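Cadeados perdidos e achados: a oficina da Sotside abre a gaveta das fechaduras

Passei uma tarde inteira de janeiro na oficina comunitária da Sotside, e fui lá por um motivo bem pouco nobre: perdi a chave do cadeado da bicicleta (de novo!) e queria saber se valia a pena guardar aquilo ou jogar fora de vez. Saí de lá com o cadeado aberto, as mãos pretas de grafite e uma notícia para dar. A partir deste mês, a Sotside passa a receber cadeados, travas de cabo e fechaduras pequenas sem chave, emperradas ou simplesmente esquecidas no fundo da gaveta, e devolve em circulação tudo o que tiver conserto.

A ideia é do Prasert Suwannarat, que conserta bicicletas na Sotside há anos e se cansou de ver trava boa indo para o lixo. Ele me recebeu de avental, com um café na mão, e foi logo abrindo uma gaveta que fazia um barulho de sino quando se mexia nela. Segundo ele, só no ano passado foram deixados ali 480 cadeados, entre os que vieram presos em bicicletas doadas e os que o pessoal largou no balcão com um "vê se serve para alguma coisa".

"Metade disso abre com limpeza e paciência", ele me disse. "A outra metade abre com paciência e limpeza." Eu ri, mas depois de ver o homem trabalhar acho que era sério mesmo.

Funciona assim: você leva a peça, preenche uma ficha curta e assina uma declaração de que ela é sua. Se for trava de bicicleta, pedem que a bicicleta vá junto ou, pelo menos, uma foto dela. O Prasert é rigoroso com isso e já mandou gente voltar para casa. A peça é limpa, lubrificada e testada, e quando não há chave a oficina encaminha para a Laskowska, a loja de chaves da rua de trás, que faz a cópia nova a partir do miolo.
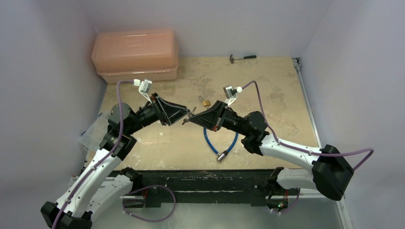
Trava de cabo azul, cadeado pequeno de latão e martelo sobre a mesa de trabalho.

Os cadeadinhos de latão são os campeões de entrada, e também os que mais enganam. Parecem mortos, não giram nem com reza, e às vezes o problema é só poeira com óleo de cozinha (sim, tem gente que põe óleo de cozinha, eu mesma já pus, e levei uma bronca de uns bons minutos por causa disso). O recado do Prasert para os leitores é usar grafite em pó ou lubrificante próprio para fechadura, pouquinho, e abrir e fechar várias vezes antes de colocar mais.

Com as travas de cabo a conversa é outra. O que costuma ir embora primeiro é a ponta de metal, que cai no chão, bate no quadro da bicicleta, toma chuva, e um belo dia não encaixa mais. Se o cabo ainda estiver inteiro, compensa tentar. Se já tiver fios arrebentados, a oficina não devolve para uso na rua: a trava vai para a caixa dos treinos, para quem está aprendendo a mexer. Achei justo, ninguém quer prender a bicicleta com um barbante metido a besta.

E o martelo? Perguntei, claro, porque em casa ele é a minha primeira opção. Na Sotside ele entra para batidinhas leves na lateral do corpo do cadeado, daquelas que soltam o pino preso, e o Prasert pede encarecidamente que as pessoas parem de bater no arco. Anotei e prometi, de dedos cruzados atrás das costas.

O conserto simples custa 90 centavos para quem é sócio e é cobrado na hora da retirada. Quem não é sócio paga um pouco mais, e o valor está afixado no balcão. A chave nova da Laskowska é cobrada à parte, direto na loja. As peças que ninguém vem buscar até o fim do trimestre entram na banca de usados, e o dinheiro ajuda a comprar ferramenta. A meta é consertar 900 até o fim do ano, o que me parece coisa de gente otimista, mas até o dia da minha visita já tinham ficado prontas 102, então vai saber.

O atendimento é no fim da tarde, das cinco às oito, no balcão dos fundos, entrando pelo portão lateral. Levem as peças num saquinho com o nome escrito e, se tiverem uma chave que talvez seja daquele cadeado, levem também, por mais improvável que pareça. A minha, aliás, estava no bolso do casaco de chuva, e eu só descobri quando cheguei em casa.

Últimas notícias do bairro
Skimport muda de endereço e faz liquidação de estoque
Feira de trocas do Wuketti aceita inscrições até o fim do mês
Como tirar ferrugem de corrente sem estragar a pintura
Biblioteca de ferramentas procura furadeiras em bom estado
Horário de verão da Sotside: o que muda no balcão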